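Fesska Table Oil, 500 ml
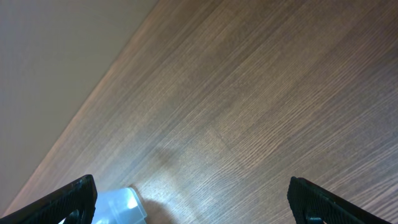 Drunorik workshop, November

We have been making Fesska for tabletops, desks and kitchen counters long enough to have strong opinions about it, and the new batch is the best one yet! It goes on thin, soaks in fast and leaves a low, soft sheen that lets you see every line of the grain (and feel it too, which is half the fun of a wood table).

Jhun Samonte reworked the blend over the summer after a run of customers with old dining tables wrote in about dull patches where plates and elbows go. The new version has a little more hard wax in it. Spills sit up on top a good while longer, and a patch repair blends into the old finish without a ring around it.

How to use it
Sand with the grain and finish at 240 grit. Wipe off the dust with a barely damp cloth and let the wood dry. Shake the can well, pour a small puddle and spread it with a lint-free rag, always along the grain. Wait 15 minutes, then buff off everything that hasn't soaked in. Leave it overnight and do it again. Thirsty old tops may want a third coat, and you'll know because the second one vanishes while you're looking at it.

Lay used rags out flat outdoors until they are dry and stiff, or soak them in water before you throw them away. Oily rags in a heap can catch fire on their own.

Good on: oak, walnut, beech, ash, maple, cherry and most veneers (go very easy with the sandpaper on those). It won't take over varnish or lacquer, so strip first.

Color: Clear, or Shen, a warm brown tint that Ourania Raptis mixed for her own hallway table and that we all then wanted. Shen deepens a pale wood nicely. On walnut it goes really dark, so try it on the underside first.

Sizes: 200 ml, 500 ml
Item no.: 936 (200 ml), 2827 (500 ml)
Recoat after: overnight
Light use: next day
Full cure: two weeks, no wet glasses or hot dishes until then
Storage: lid on tight, away from frost

Goes well with: Clotard buffing pads, the white ones for the last coat.

Questions about a particular table? Write to Honeylyn Ambrosio at the shop desk and tell her what wood it is and what's on it now. She loves a difficult one.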